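Robot Learning in Practice
Handout 3: Gathering examples for a contact task

Read this handout before the Wednesday session. It continues from Handout 2, where we discussed what a learning system can take from a demonstration and what it can not. Now we go to the practical side: how to collect examples of a task in which small errors of position matter much. Our task is the processor task from the Sorner exercise set, done with an arm and a two-finger gripper on an old desktop computer.
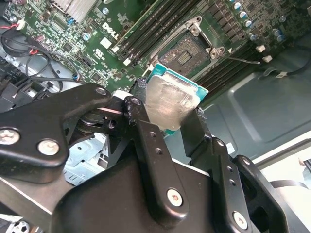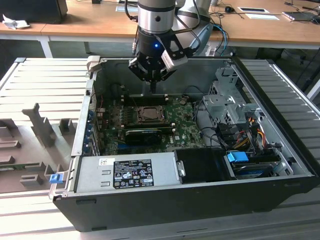 Figure 1. Processor task. First picture: wrist camera, processor held over the open socket. Second picture: fixed camera, computer on its side and the socket empty.

1. What is one example

In this course one example (also called an episode) is the full recording from the start position of the arm to the moment when the operator presses the stop key. It contains the pictures from both cameras, the joint positions, the opening of the gripper and one line of text with the name of the task. If one of these is missing, the example is not used for training, even when the movement was very good.

2. Why two views

The wrist view shows the edge of the part and the socket at close distance. For the last millimetres it is the most useful view. But the fingers take a large share of it, and it tells the system little about the rest of the case. The fixed view gives the position of the arm in relation to the computer and the work surface. In the Gistholm report the students trained with the wrist view only, and their arm often came down towards the wrong part of the board. Please read their section on failures.

3. Rules for the operator

Move at an even speed. When you stop to think, the system also learns to stop, and it does not know why.

Vary the start. Each group records 28 examples, and the computer should be shifted or turned a little between them. Do not shift the fixed camera.

Keep the corrections. If you approach with a wrong angle and then repair it, this is a valuable example. Mark it with the word "corrected" in the Fakix log.

Do not press. If the processor does not lie flat, lift it and begin the approach again. The contacts of a socket bend easily.

4. Checking the data

After recording, look at every example at double speed, both views next to each other. Check that the two clocks agree. A delay between the cameras is hard to notice later, when it is already mixed in the training set. The script from the Nomura folder can find missing pictures, but it can not judge if the grasp was good. This you must do by eye.

5. To prepare

a) Write down 3 ways in which the grasp of the processor can be wrong before it reaches the socket.
b) For each of them, say which view would show it earlier.
c) Bring your answers on paper, 2 pages at most.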